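Teach It Like You'd Teach a Cousin

Wednesday, April 26, 2023

I have spent most of my evenings this spring holding a pair of plastic fingers and closing them on things, and I would like to make a case for it as one of the best ways a person can spend an evening.

The hobby, if it has earned the name, is showing robots how to do small household jobs. At our workshop in Wakstead we do it two ways. Sometimes you hold the gripper yourself and just do the job with it, as if it were a big clumsy pair of tongs. Other times you sit a few feet off with a controller in each hand and steer the arm from there. Either way the machine keeps a record of what it saw and how it moved, and after enough of these a program learns to have a go on its own. Our setup is called Flimeo. As of last night it had 1637 recorded tries in it, and a fair share of those are mine, including some really bad ones from the first week.

People who hear about this usually feel sorry for me. It sounds like factory work without the paycheck! And there is a serious version of that complaint, which goes: why should a person have to show a machine anything? Write better code. Build a better simulator. Let it practice a million times on a computer overnight, and leave the humans out of it. I understand the appeal. I like a good simulator too, and for walking and balancing they have done wonderful things.

But try writing down how you pick up a carton. I tried it once on the bus, and I got as far as "put one finger on each side" before I was stuck. How hard do you squeeze? Well, it depends. Depends on what? On how the side feels when it starts to give, on whether there's anything in it, on whether you mean to set it down again in two seconds or carry it across the room. I know all of this in my hands and almost none of it in words. Showing lets me skip the words. I can hand over the part I can't explain, and to me that's a thrilling idea, much more thrilling than a robot that does backflips.

It also changes who gets to teach. You don't need a degree to fold a towel well. The best person I've seen on our rig has never written a line of code and had the hang of the controllers in five minutes (it took me two whole evenings). She bakes for a living, and she moves as if nothing on the table could surprise her. If robots are going to be useful in kitchens and stockrooms and care homes, I want their habits to come from people like her.

Now, a few opinions on doing it well, offered with love. First, go slower than you'd like but don't stop dead. Long pauses get learned too, and then you have an arm that hovers over the table like it forgot why it came in. Second, keep some of your fumbles, the kind where you miss and then fix it. A program that has only ever seen perfect grasps has no idea what to do after a bad one. We went back and forth on this all through the winter and I was on the wrong side for most of it. I used to throw away anything untidy.

Third, and this is the one I'll argue about with anybody, stop using only nice new objects. A crisp box with sharp corners is a lovely thing to grip, and it teaches the machine about crisp boxes.
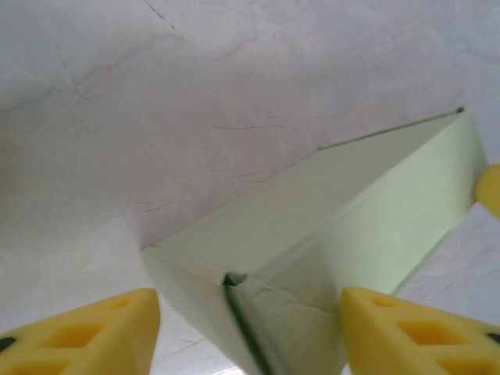 Real card gets dented. Corners don't quite meet, a side gets wrinkled, and suddenly the spot you'd normally grab is soft and the spot next to it isn't. A person shifts their fingers over without a thought. The machine will only learn to shift if somebody has shown it the shift, on a box that called for one, from the low and slightly awkward view it has down by its own fingers. So I say use the battered ones, and turn them every which way, long side toward you, corner toward you, whatever you'd get if someone had tossed it on the counter on the way to the phone.

By hand or by remote? I go back and forth. With the gripper in your own hand you feel the card give, and you work fast. By remote you feel nothing and have to go by eye, which is maddening for the first nine tries, but then you're working with the same limits the arm has, and you stop asking it for moves it can't make. The friends who run Trasard, a group a lot like ours, are remote only and a bit stern about it. I'd keep both.

We're starting on drawers in May, and lids after that if the drawers go well. I've been saving jars.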